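Forums > Home Buyers > New Builds > Deposits and Escrow

Search Clutby help ... Go

Builder frozen, deposit frozen, me thawing slowly

Hatsue Murakami
February 2021

We paid a deposit on a two-bedroom in Sekiguchi Court in August. The builder is Prumness Homes. Last week a letter came saying a court has frozen the company's assets while other buyers' complaints are looked into. Our unit is a hole with a fence. The sales office still answers the phone, very cheerfully, and says to keep paying.
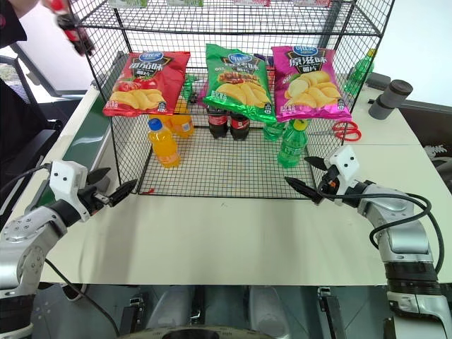 There are 1,262 of us on the buyers' list, and every one has a cousin who is a lawyer. Do I keep paying? Is the deposit gone?

2 replies

Asuka Imai

Been through this with another builder. It took years and I got most of it back. In your shoes I would:

- Find out where the deposit sits. Money in a separate escrow account may be treated differently from money in the builder's own pocket. Your contract should say which.

- Ask for the freeze order from the court clerk and read what it covers. Ours named 5 plots and left out 3 – mine was one of the 3, naturally.

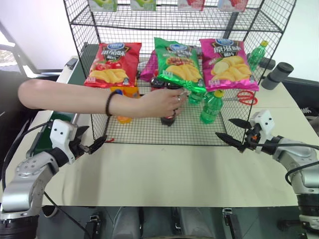 - See a property lawyer before you skip a payment. Stopping can put you in breach, even with a hole.

- File your claim in writing. Ours had to be in within 30 days of the notice, and yours may differ.

zatotix

never buy off plan. my brother did and now he rents

Comments

Hatsue Murakami: Escrow, says page nine. Calling a lawyer who is not a cousin.

plot_holder: Same letter here, same cheerful lady on the phone.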